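2023-09-12

Moved the suturing stack to the new Nirnico release this morning. Two config keys were renamed without a changelog entry, so the first hour went to a planner that silently fell back to defaults. Fixed, pinned, committed.

The rest of the morning was wrist camera preprocessing. The close-range views still go into the policy at the same weight as the overhead view, and I want a sharpness gate before the encoder. Laplacian variance on the center crop, threshold at 126 for now. At that setting it drops views that are mostly smear and instrument housing.

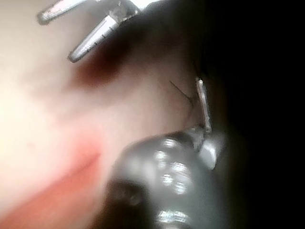 The gate adds under a millisecond, so it can live in the capture node. Dropped frames are replaced by the last good embedding plus an age field. Past 156 ms of age the policy should ignore the wrist stream and lean on the fixed camera. Hiba wants the age field logged as well. Added.

After lunch, thread perception. The tracker holds one strand without trouble. Where two strands cross it swaps identities, and the planner then computes slack for the wrong one. I tried a tangent continuity cost at the crossing node. Better on replay, still wrong when the crossing angle is shallow.

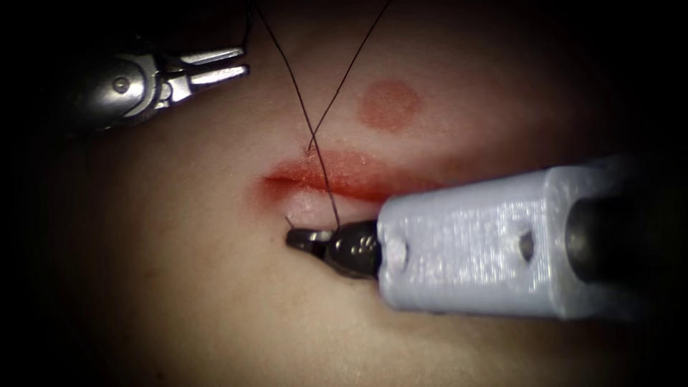 Kerstin Nordin thinks the cost is a patch and that identity should come from tracing back from the needle driver, with the free end left unlabeled until something needs it. She would also cut the replay set down to the hard crossings before tuning anything else. I agree on the first point. On the second I want to keep all 3000 frames until the numbers stop moving.

Rewrote the trace to start at the jaws. It walks the skeleton outward and stops at the first gap longer than the local strand width allows. 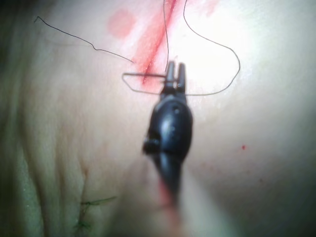
Glare is the next problem. The skeleton breaks up where the surface saturates, and the stop rule fires early. Options are a shorter exposure on the wrist camera or a spline bridge across saturated pixels. Exposure first. Trygve has the driver branch open on Kvam, so I need his merge before I touch it.

Replay job queued overnight, seed 2.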